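4. Mounting and Starting the Dandier Nest Box Monitor

This section covers placement of the monitor on an occupied or unoccupied nest box, first power-up, and the settings used during the breeding season. Read Section 3 (Charging) before starting. A unit with less than a full charge may stop recording during incubation, when the box should not be opened.

4.1 Before you begin

The monitor fits boxes with an entrance hole of 33 mm or larger. It is suited to tits, nuthatches, small flycatchers and swallows that accept closed boxes. It is not suited to open-fronted boxes or to natural cavities.

You will need:

- the monitor and its back plate
- the two short screws supplied
- a screwdriver
- a memory card, formatted
- the site record sheet (Appendix B)

Fit the monitor before the birds begin to prospect for sites. If the box is already in use, wait until the brood has left. Do not fit the unit while there are eggs in the box.

CAUTION: In many areas it is against the law to disturb an active nest. Check the permit rules that apply to your site before you open any box, including your own.

4.2 Fitting the back plate

1. Take the box down from the tree or post. Do not fit the plate while standing on a ladder.

2. Remove old nest material and brush out the corners. Wear gloves and a dust mask.

3. Place the box on its back on a firm, level surface and open the lid.

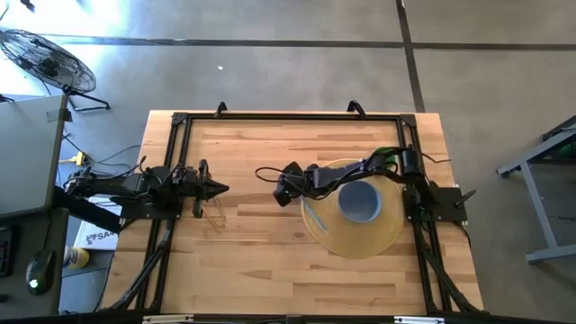

Fig. 4-1. Butcher-block bench top.

4. Hold the back plate against the inside of the lid with the arrow toward the entrance hole. Mark the two screw positions with a pencil.

5. Drive the screws until the plate no longer moves. Stop there. Thin lids split easily, and a split lid lets in rain.

6. Slide the monitor onto the plate until it clicks. The lens should point straight down at the floor of the box.

7. Close the lid and check for gaps. Light entering from above will affect the exposure and may cause some species to reject the box.

NOTE: Boxes from Jurić have a sloping lid. Use the wedge marked J between the plate and the lid. Without it the lens points at the rear wall and only part of the cup will be recorded.

4.3 First power-up

1. Insert the memory card with the label facing the lens.

2. Press and hold the button until the green light comes on.

3. Release the button. The light blinks while the card is being checked, then goes out. A steady red light means the card was not accepted. Format it again and repeat from step 1.

4. Set the clock. Use standard time for the whole season — the unit does not adjust for daylight saving, and changing the clock partway through will leave a gap or an overlap in the feeding log.

5. Enter the box number. Numbers from 1 to 3888 are accepted. Leading zeros are ignored.

4.4 Recording mode

Three modes are available.

LAY takes one still picture each day at 5:00 a.m. Use it from first nest building until the clutch is complete. Most small songbirds lay one egg per day in the early morning, so the picture may show either the earlier or the later count. Compare it with the next day's picture before you write down a laying date.

SIT records the time the adult leaves the cup and the time it returns. No pictures are stored. Use it from the start of full incubation.

FEED stores a short clip at each adult visit. Use it from hatching until the young leave. The card holds nearly 3000 clips. A large brood of tits can fill it before fledging, so plan one card change, to be made when the young are still small.

CAUTION: Do not change the card or open the box once the young are well feathered. Disturbance at this stage can cause them to leave early, before they can fly properly. If the card fills, leave it.

4.5 Putting the box back

1. Return the box to the same tree, at the same height, facing the same way. Pairs that used it last year may not accept a new position.

2. Tilt the box slightly forward so that water runs off the lid.

3. Stand well back and wait for the first test clip. The green light blinks once when it has been stored.

4. Fill in the record sheet: box number, mode, compass direction of the entrance, and height above ground.

4.6 End of season

Remove the monitor in September, after any second brood has left. Wipe the lens with a dry cloth. Do not use spray cleaners or insect killer inside the box. Store the unit indoors with the card removed — see Section 7.

Comments

Cristian Mamani
The wedge also works on the older Sudusia boxes, if you turn it around. I lost half a season of great tit clips before I tried that.

Annelies Lanz
Is there a way to go from SIT to FEED without opening the lid? Our pied flycatchers hatched a day earlier than expected and I did not want to lift the female off.

Dalibor Urban
@Annelies Lanz Two short presses on the outside button. It's in 5.2, should be mentioned here too.

Efraín Bedoya
4.3 step 1 is wrong for the newer units, the label faces away from the lens.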